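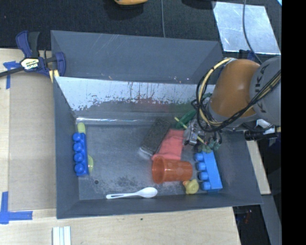 The gray bin, duck and all.

How do I sort a junk bin that has no theme?

Every home has a drawer for this. Mine graduated to a big gray bin, and it now holds two toy blocks, a plastic spoon, an orange-red cup, a red cloth, something that is either an eraser or a brush, and a rubber duck. I've read the sorting guides. They all say "group like with like." Like what? Also, the inside wall is speckled and scuffed and I'd love it to look less tragic by Friday.
Vangelis Sfakianakis

We use cookies to remember your preferences. Accept / Manage settings

Sort by the room each thing goes back to. Spoon and cup to the kitchen, duck to the bathroom, blocks to whoever owns the other 148. Cloth goes in the wash. Give yourself 30 minutes with the radio on and don't stop to admire anything. For the wall, try dish soap and a soft sponge first – worn patches will stay worn, but grime should lift. Skip the scouring pad unless you want more scratches to write in about.
Vicente Zapata

just get a smaller bin. mine is a Brakitz, had it 19 years, never cleaned it once
Gallardo

The duck can stay in the bin. Somebody has to run the place. If you do wash the wall, dry it with an old towel or you'll get streaks on top of the streaks.
Skurkside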